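4.2 Simulated kitchen task and student runs

The second half of the course moved off the real arms and into the simulator. Reasons were mostly practical – one lab room, too many teams, arms that needed re-zeroing after every hard bump. The simulator (Tistulero, the version we froze in January) ran on the lab desktops and on most of the students' own laptops. Two teams had trouble with graphics drivers and shared a desktop for the whole unit.

Every team got the same starting code. Arm control, gripper open/close, base motion, and a logger that wrote joint positions and the onboard view at each step. No planner. Teams could write one, or drive everything by keyboard and train a policy from the logs. Most did a mix. The Larkgate team tried a planner only, dropped it after the first week, then brought part of it back for the approach motion.

The room was a kitchen with a two-armed mobile robot. Task as given in the handout: drive to the work area, pick up the thin object with either gripper, hold it clear of the surface for the required time, put it back down. A second, optional task used both arms. Scoring was pass/fail per attempt, no partial credit. We argued over this one. Partial credit would of given smoother numbers but students in the pilot had started tuning for the easy points and ignoring the grasp.

Camera choice turned out to matter more than we planned for. The default onboard view looks down over the robot's own body, so the top of the body takes up a good part of each image, and objects close to the robot can be partly hidden behind it. Figure 6 has both arms in view with the grippers open.
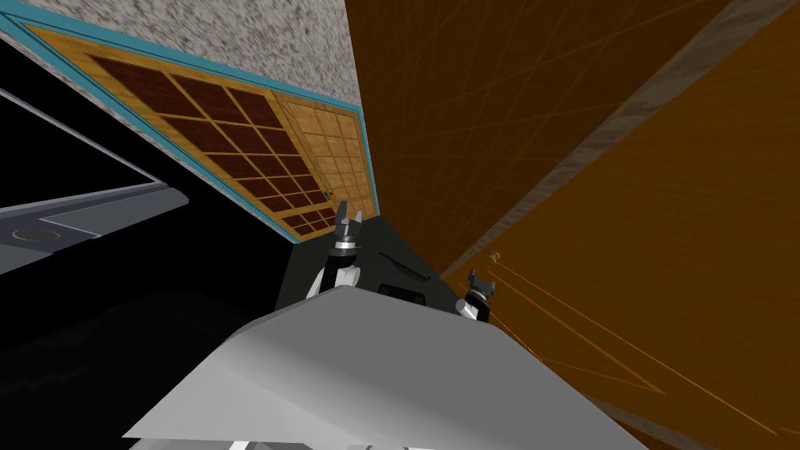

Figure 6. Onboard view in the simulated kitchen, both grippers open, two small objects on the dark gray surface between them.

The tilt in Figure 6 is strong, and walls and cabinet fronts run on steep diagonals. Several teams wrote in their lab notes that keyboard driving in this view was hard at first, left and right got mixed up, and that they switched to a fixed outside view for driving and kept the onboard view for logging only. That is a fair choice for a person. It does mean the operator saw things the policy never got to see, and at least one team (Trondik) found this out late, when the trained policy kept reaching short for the object closest to the body. Their fix was simple. Back the base up a little before reaching.

The other thing was contrast. The rod is black, the grippers are black, and the surface under them is dark gray. Teams that used color thresholds to find the object had a bad time of it. Pons started with a threshold, got the gripper fingers labeled as the target over and over, then moved to simulator depth, which we had left on in the logger without really advertising it. We should have put this in the handout. Next run it goes on page one.

4.3 Results of the unit

55 students finished the unit. Across all teams the logger saved 948 attempts that met the minimum length, shorter ones were dropped as restarts. We did not drop failed attempts, and teams were told to keep them in when training unless they could say in writing why not.

Final demo rule was a pass rate of 80 percent or better on the single-arm task, start positions drawn by the instructor. Larkgate and Pons met it. Trondik did not on the day, mostly on start positions close to the work area, but met it in the make-up slot after the base change described above. The optional two-arm task was tried by fewer teams and we do not report rates for it – too few attempts, and the handout was unclear on what counted as a handover.

Common failures, from the lab notes and our own viewing of the logs: closing the gripper too early, fingers coming down on top of the rod instead of either side of it, and wrist angle set for a level object when the rod lay at an angle to the fingers. The last one was also the one students fixed fastest once they plotted wrist angle against outcome. We gave no hint on this apart from asking for the plot.

4.4 Limits

Grasping in the simulator is forgiving in some ways and not in others. Contact settings were left at default and we did not check them agianst the real arms, so none of the pass rates here should be read as rates for hardware. Team notes were free form, which made them nice to read and slow to code. Both authors coded all of them, disagreements were talked through, no agreement score was kept. Logs and handout as used are in the course archive, snapshot of Sunday, March 28, 2021. The corrected handout is a separate file in the same folder.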